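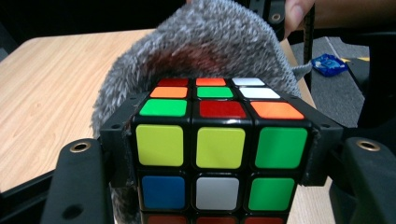
The Good Handbag

My aunt had wanted a Hinent handbag for as long as I'd known her, and as I'd known her my whole life, that was a fair while. She kept a page from a magazine inside the pantry door, between the bin calendar and the number for the plumber, and whenever you went in for the flour there it was, tan leather with a little brass clasp in the shape of a wren. The price was printed underneath in small grey type. It was $2,990, and she had put a line through it in biro, as though that might help.

So when I went up to Purivach for the trade fair, the year I was selling shower fittings for a firm called Indar, she gave me a twenty-dollar note folded in four and told me to buy myself a decent lunch. I did mean to. But between the hotel and the fair there was a lane market, all tarps and extension cords, and I have never in my life been able to walk past a tarp.

The man had them hanging off a clothes rack. There were Hinent bags in tan, in black, and in a green I'm fairly sure Hinent never signed off on. I knew they weren't real and he knew that I knew, and we were both very polite about it. I picked up a tan one and asked him, in the voice I used for asking about tap washers, whether it was genuine.

"Genuine bag," he said, which I thought was a beautiful answer.

He wanted forty. I showed him my aunt's twenty and he looked at it for a good long time, the way you'd look at a dog that had come in out of the rain, and then he took it and put the bag in a bread bag for me and threw in a keyring. I went without lunch. I had a muesli bar at the Indar stand and told everyone I'd been out for noodles. 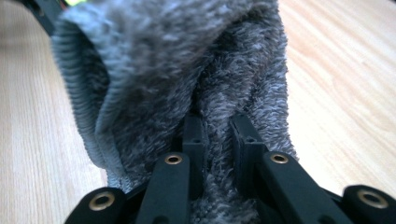

Grey, thick and fuzzy, with a paler ribbed band.

It was only in my hotel room that night, with the proper lamp on, that I had a good look at what I'd bought. The stitching was straight enough. The leather smelled like the inside of a new esky. But the clasp wasn't a wren at all, it was some sort of duck, and the name stamped under it, in very handsome gold letters, said HINNET.

I worried about it the whole train trip home. I thought about scratching out an N. I thought about telling her the shop had sold out, although I had never said I was going to a shop, and then I thought about the magazine page on the pantry door, and by the time we pulled in at Sotomayor station I had got myself so worked up that I walked straight past her on the platform and she had to call out.

She opened it at the kitchen table, with her reading glasses on. She ran her thumb over the gold letters, and over the duck, and she undid the clasp and did it up again and listened to the click. I started to explain. I had a whole speech ready about factories and overseas spelling.

"Don't you dare," she said, and got up and moved everything across from her old bag, tissues first.

She carried it everywhere after that. She took it to church and to bowls and to the dentist, and if anybody admired it she would say, "It's my Hinnet," with both Ns, very clearly, and not a soul ever pulled her up on it. The woman from the chemist asked where she could get one. One summer the strap went and my aunt had it fixed by the saddler on the main road, who charged her thirty-five dollars and told her they didn't make them like that any more.

When she moved into the unit she made me clean out the pantry. I took down the bin calendar and the plumber's number, and when I came to the magazine page I asked her what she wanted done with it. She held it out at arm's length, towards the window, and had a long look at that brass wren.

"It's a bit plain, isn't it," she said, and she used the back of it for the shopping list.

I have the bag now. It hangs behind my bedroom door with the keyring still on it, and in the side pocket, when I finally went through it, there were two peppermints, a bus ticket and a twenty-dollar note folded in four. I've left it all where it was - though I did eat one of the peppermints.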